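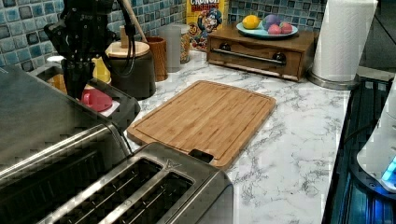 Reltirgate Community Kitchen
Progress report to the Maddocks Fund
Sunday, June 28, 2020

Period covered

This is our second report under the grant. It covers the time from the start of spring up to the end of June. The first report dealt with the lease and the building work, and we have not repeated that here except where something was left open.

Summary

The kitchen closed to the public in March along with everything else. Cookery classes and the Thursday lunch stopped the same week. Since April the grant has paid for a cooked meal delivery service in Reltirgate and the Drerach estate, under the change of use you agreed by email. We have delivered to 223 households. The classes have not restarted and we do not expect them to before October.

Spending is under budget on staff travel and over budget on packaging. Details are further down.

Meal deliveries

Meals are cooked on Mondays, Wednesdays and Fridays and go out the same afternoon. Each household gets a main meal for every person living there, plus bread and fruit when we have it. Most of the main meals are things that reheat well: lentil stew, chicken and rice, shepherd's pie, vegetable curry, pasta bake. We dropped fish pie after the second week as it did not travel.

Households came to us by three routes. The largest group was referred by the two GP surgeries. Others were passed on by the schools, and the rest rang us after seeing the leaflet. We did not ask anyone for proof of need. We asked for an address, the number of people, any allergies, and whether they had a working oven or microwave. The last question was added late and should have been there from the start. A number of people in the flats at the Drerach end had only a kettle and a toaster, and we had been sending them meals that needed forty minutes in an oven. They now get meals ready to eat, delivered last so that they arrive hot, and a bag of things that need no cooking.

Demand was highest at the end of April and has come down slowly. Some people have gone back to work. Some asked to stop once they could get a supermarket slot again. The referrals still coming in are more often for single older people than for families.

Food supply

For the first month we bought nearly everything at shop prices, and flour, eggs and tinned tomatoes were hard to get in any quantity. From May we have had a weekly order with Unari, a wholesaler on the ring road, which lets us pay monthly. The cost per meal fell once that was in place. We also get surplus vegetables from the allotments. These are welcome but hard to plan for, and in June we had far more lettuce and radishes than the recipes could use. The extra went out in the bags.

Bread is the one thing we have not sorted out. The bakery that used to supply the Thursday lunch is closed for now and the sliced bread from the wholesaler has to be ordered by the tray. We have been freezing it.

Hygiene and safe working

We rewrote the kitchen procedures in the first week of April. Two people cook at a time, at separate benches, and a third packs. Drivers do not come into the kitchen. Boxes are left on the table inside the side door and collected from there. At the doorstep the driver knocks, steps back and waits until the box has been taken in.

Fridge and hot-holding temperatures are written down at every session. On one occasion in May the small fridge was found to be running warm in the morning. Everything in it was thrown away and the door seal was replaced. No illness has been reported to us by any household.

The environmental health officer carried out the inspection by telephone and asked for copies of our temperature sheets and allergen chart. We sent them and have heard nothing further. The full visit will be booked when visits start again.

Classes

Before closing we had run 5 of the 11 classes planned for the first course. Everyone enrolled was telephoned in April and offered a refund of the small deposit. Most left it with us and asked to be told when the course picks up again.

We tried putting recipes in with the meal deliveries as a stopgap. Each was a single sheet in large type, for one or two people, using ingredients that were already in the bag. The soda bread and the potato cakes were the ones people mentioned on the phone. The sheet for chickpea curry was less use, as it called for four spices that few people had. We have since kept to salt, pepper and one other flavouring.

We thought about teaching by video and decided against it for this group. Many of those enrolled have no computer, or share a phone, and the main thing they told us they liked about the class was getting out of the house.

Building and equipment

The work left over from the first report is mostly done. The extractor hood was signed off before the closure. The wall behind the sinks has been retiled. The step at the side door still needs a ramp; the builder had stopped work and now says he can do it in August. We have kept back the last part of his payment.

The domestic-sized equipment bought for the teaching benches has been put to one side and covered. Deliveries are cooked on the main range. We borrowed a second chest freezer, and will need to buy one if deliveries go on past the autumn.

Money

Food came in slightly over the revised figure because of April's prices, and has been under it each month since. Packaging has cost almost twice what we allowed. We had priced foil trays only, and had not counted lids, labels or paper bags. Foil trays also went up in price during April. Staff travel is well under, as no one has been to training or meetings. We would like to move the unspent travel money across to packaging, and ask for your agreement to this. The total grant would stay the same.

The tutor fees for the classes not yet held have not been touched and are shown as carried forward on the attached sheet.

Problems and things we would change

The telephone was the weak point. There was a single line, answered between cooking sessions, and for the first fortnight people were leaving messages that were not returned until the next day. We now have a second handset and set hours, printed on the leaflet.

The delivery rounds were first drawn up in the order people signed up, which had drivers crossing the river several times in an afternoon. They were redrawn by street in May. The longest round is now finished before six.

We also stopped asking for feedback forms. Hardly any came back, and paper coming back into the kitchen was one more thing to handle. Drivers note down anything they are told.

Next period

Deliveries will continue three days a week through July and drop to two in August if numbers keep falling. We will ring every household before that change. We plan to open the side door as a collection point for those who can walk to us, once the ramp is in.

The class course will restart in October with half the number of places at each session, if the rules allow it. The tutor has agreed to run each class twice to make up for this, and the extra hours can be met from the fees carried forward.

Decisions we need from you

Agreement to move the travel underspend to packaging.

Agreement to carry the class tutor fees forward past the original end date of the grant.

Whether a chest freezer can be bought from the equipment line, or whether it needs a separate request.

Attached: spending sheet, delivery figures by month, revised kitchen procedures, sample recipe sheet.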